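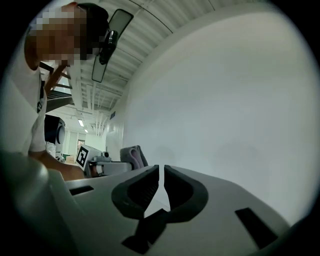

The handheld gripper on a recording day, fingers nearly closed, mirror up top.

Proltus Handheld Gripper: Six Weeks, Many Towels

I should say up front that I wanted a robot to fold laundry, and what I bought was a way for me to do the laundry myself with worse hands.

The Proltus is a gripper you hold and a camera that watches what you do with it. You squeeze, the fingers close, the camera records, and at the end of the day you feed the recordings to a model in the hope that it picks up your good habits and misses the rest. We got ours in August and Seul-gi Jin and I have been passing it back and forth ever since.

Setup

The manual is 30 pages long and the useful ones are near the back. Calibration uses a square printed marker, the black-and-white kind, which has to be flat and has to be where you told the software it was. Ours went onto a white box on the worktable. Bump the box and you get to do calibration again. I am now very good at calibration.

Figure on a full morning before your first usable recording. Chang-ho Shin did it in under an hour, but he read the manual.

In the hand

The housing is pale gray plastic and feels tougher than it looks. We've dropped ours twice, once onto concrete, and it still closes straight. The curved fingers are the best part of the whole kit. They meet cleanly along the inside edge, they grab a fold of cloth without chewing it, and they don't mind if you come in a little crooked. Small hard things are another matter. A marble is a short trip to the floor.

It's heavy at the front. You won't notice for the first dozen tries, and then your wrist will bring it up, and keep bringing it up through dinner. Seul-gi switches hands halfway through a session. The model has opinions about left-handed folding that I can't fully explain, so we now label which hand did what.

The mirror

You get a rounded rectangular mirror on a black clip mount, and the idea is a second angle on the fingers without paying for a second camera. I like the idea a lot. I like the clip less. It holds its angle fine until you move fast, and then it nods, politely, and every recording after that has a slightly different view of the world. Check it between takes. A dab of paint pen on the hinge lets you see when it has slipped, and it's the best upgrade we've made.

Recording

So far we have 814 takes on the drive. The software from Lullstead (sold separately, naturally) sorts them by task and lets you toss the bad ones with one key, which you will wear out. Its guess at what counts as a bad one is strange. It flagged my neatest fold of the month as "no motion detected" and gave full marks to the one where I dropped the towel and said a word.

Battery life is fine. The charging cable is short enough to be an insult.

One thing I'd pass along to anyone starting out: be sloppy on purpose some of the time. Our first batch was all perfect approaches from the same spot, and the model trained on it was helpless if a towel had been moved the width of a hand. Starting from awkward positions and fixing our own mistakes on camera did more for it than another hundred tidy takes. It also suited my natural style.

Compared with the other one

We borrowed an Avotiņš for a while. It's lighter, the trigger is smoother, and the fingers are flat pads that slide right off anything soft. If you're collecting boxes and bottles, get that. For cloth I'd still pick the Proltus, wrist and all.

Verdict

7 out of 10. It would be an eight with a decent mirror clip. Spare fingers come from Grarnville and took more than two weeks to reach us, so order a pair along with the kit. The arm we're training can now pick up a towel by the corner, and on a good day it finds the second corner too. I'm still folding the rest.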